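February 22, 2023
Posted by Raimo Nurmi

Notes from the Nikent open day

I spent the morning at the Nikent open day in Messtead. Most of the floor was given over to posters, so I went straight to the room where they record manipulation data with hand-held grippers. Helmi Honkanen ran the session and answered questions between takes.

The task is a small drawer box on a white table. The operator holds one gripper in each hand and works the box with those alone. Pose comes from the printed markers on each unit, and the jaws carry ribbed black pads.
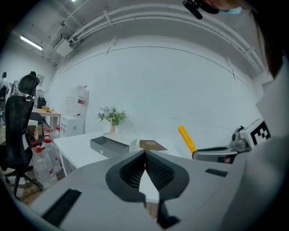
Gripper close up, with the second unit and its marker block at right.

Honkanen gave the current total as 3159 takes, of which 216 were thrown out, mostly for lost tracking. A new operator needs almost 32 takes to settle into a steady pace. I asked about grip force. It is not logged yet; a sensor from Manninen is due to be fitted in August.
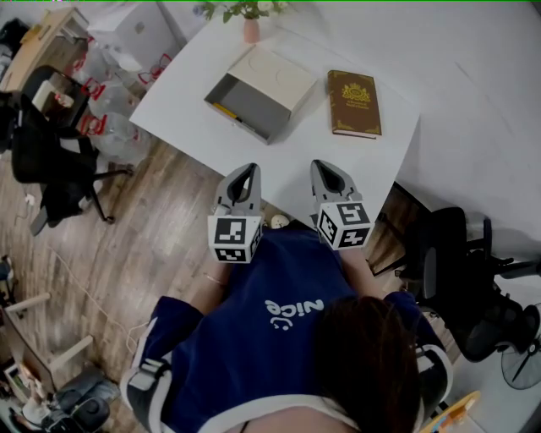

Both grippers over the table, drawer tray pulled out.

Each unit weighs 700 grams, and I felt it in the wrist after a few minutes. My own attempts at the drawer were slow. The difficulty was in keeping the box from sliding while the other hand pulled. Latton uses a clamp for this in its own rig, and I would like to see the two methods compared on the same box.

Contact: Raimo Nurmi | Copyright 2023 | Back to top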